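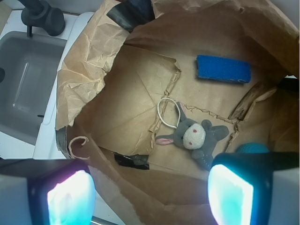

Traten 16 — quiet small-form desktop PC

Home | Desktops | Cases | Memory | Repairs | Basket

If you've been getting by on a tired old tower that wheezes every time you open a spreadsheet, the Traten 16 may well be the machine for you. It's the smallest desktop we build, it takes up no more of your desk than a hardback book would, and it has become the one we all end up recommending to our own parents (mine included, and she is not easily pleased).

The name comes from the memory. Every Traten 16 leaves our bench with 16 GB fitted as standard, in 2 matched sticks, and we don't sell a version with less. We used to, a few years back, and too many of them came home again within the year to be upgraded. It seemed kinder to put the memory in at the start and have done with it.

Inside is a six-core processor with its graphics built in, which will see you happily through office work, a frankly silly number of browser tabs, photo editing and the gentler sort of game. If you're hoping to play the latest big releases with everything turned up, please do have a look at the Coridia instead. It's a bigger box with room for a proper graphics card, and we'd much sooner you bought the right computer than the wrong one from us.

Noise, or the lack of it

Lies Van Dijk, who designed the case, has her desk next to the test bench, so I suppose she had her reasons for caring. There is one large, slow fan in the Kassa cooler, and no others anywhere in the machine. With ordinary work going on you'll have to lean in to hear it. Give it a long video to export and it does speed up, to a soft whoosh — noticeable in a silent room, lost the moment you put the radio on.

The side panel lifts off once you've undone two thumbscrews, and the dust filter slides out from underneath. Rinse it under the tap now and then, let it dry completely and pop it back.
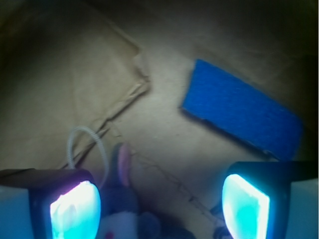

What you get

- Traten 16 desktop with a six-core processor
- 16 GB memory, with both slots in use
- Solid state drive for the system, plus a free bay for a second drive
- 6 USB ports, two of them on the front
- Wireless and wired networking
- Power lead and a printed setup guide

Keyboard, mouse and monitor are not included. The Brudik keyboard goes nicely with it if you need one, and we're glad to send the two together.

Ordering and delivery

We build each machine to order, so do allow us a little while, particularly in January when everybody seems to decide on a new computer at once. If you'd like your old files moved across, Alina Jitaru in the workshop will do it for £40, and she'll ring you beforehand to talk through what you want to keep. Do mention any old email folders when she calls, as those are easily forgotten.

Still not sure whether it's the one for you? Drop us a line and tell us what you use your computer for — we're always happy to have a natter about it.

Contact us | Delivery | Returns | © Traten Computers | Back to top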